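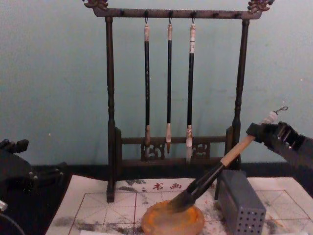
Veronika Mösli reckons the word "automation" is far too grand for what happened at Drillen, and that I should call it sharing a bench. I see her point, but the entry needs a title, so automation it is!

**Brush automation at Drillen** means the use of robot arms for work with ink and brush at our lettering workshop. It started in June with two arms (we call the pair Hudia, after the software) and a gridded practice sheet. The job is split into dipping, wiping, stroking and putting the brush back on the rack, and dipping took the longest to teach. A big brush holds a lot of ink and the arm has no feel for when it's had enough, so someone still sets the depth by hand.

## What changed for us

The dull end of the work went first. We used to letter 89 envelopes in a morning and go home with sore wrists. These days I set up the sheet, watch the first 4 and fix whatever looks mean or blotchy – usually the hooks at the ends of strokes. The Frei order came to 1,334 cards, and I doubt we'd have said yes to it before.

Not everyone's pleased. Some of us liked the repetition (I did, on a rainy afternoon with the radio on), and our apprentices now get less of it, so they do 50 characters by hand each morning before the arms are switched on. Pay stayed the same. The late shift has gone, and I don't miss it one bit.

## See also

- Drimer, our ink-mixing bench
- Brush care and drying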